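Color Sorting and Stacking with Plastic Tableware
Student project report, Ingeborg Hinrichs
December 11, 2023

My project asked a simple question: how much table space can you save by nesting a mixed set of bowls and cups? I had so much fun with this one! The set came from Weseo, and I laid everything out on a dark green cloth so the bright colors would stand out.

I ran 12 rounds and wrote down every layout. Bowls sitting right side up were easy to read at a glance, but the ones that were tipped or turned over took more thought - and those were my favorite part.
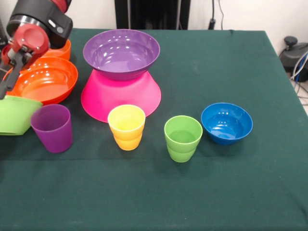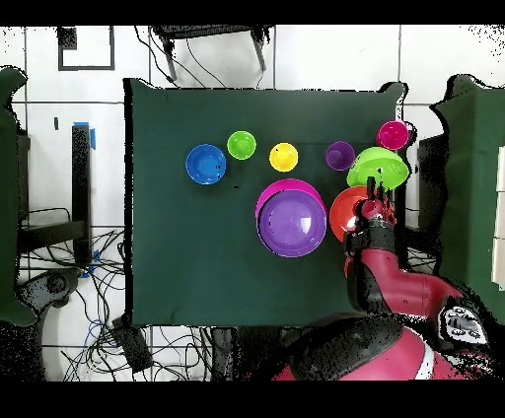 Figures 1 and 2. Bowls on the green cloth, with a purple one and a magenta one stacked together.

Next I want to try the same thing with lids. I'd also like a bigger cloth, and I plan to start in April.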